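## 3. Oiling a pine table

I use Flelter hard oil on all my pine, and this is the way I do it (Štefánia Havlíček taught me, and she's way fussier than I am!).

1. Clear the table and sand along the grain with 160 grit. Go easy near knots.
2. Vacuum, then wipe with a barely damp cloth and let it dry.
3. Rub in a thin coat of oil, wait 15 minutes, and buff off whatever's still sitting on top.

Light pine, with the grain showing: 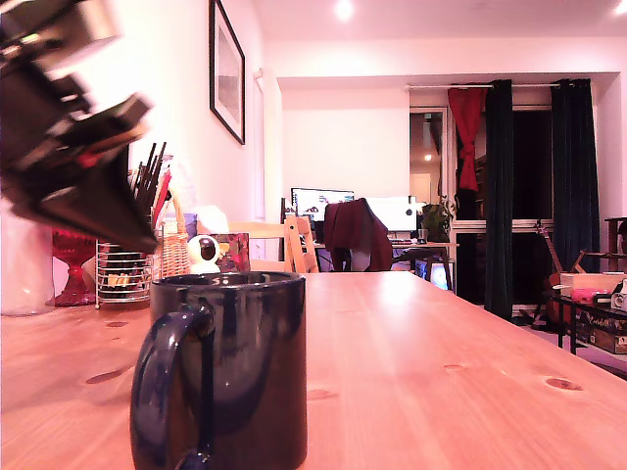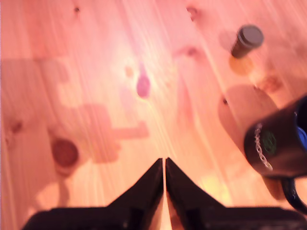
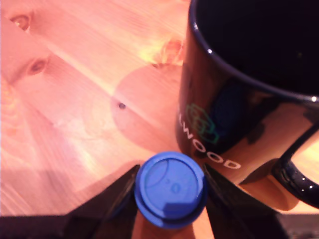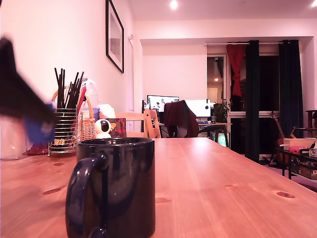 4. Leave it overnight and do it again. I do 3 coats, but Lok-yiu Chow stops at two and her table looks lovely.

**Note:** Cup rings sometimes need a second go with the sandpaper before you oil. Blend outward so you don't end up with a dip.

**Caution:** Oily rags can catch fire on their own! Soak them in water and lay them flat outside to dry, never balled up in the trash.

Don't put anything heavy on the table for a few days. I start Friday night and eat standing up until Monday.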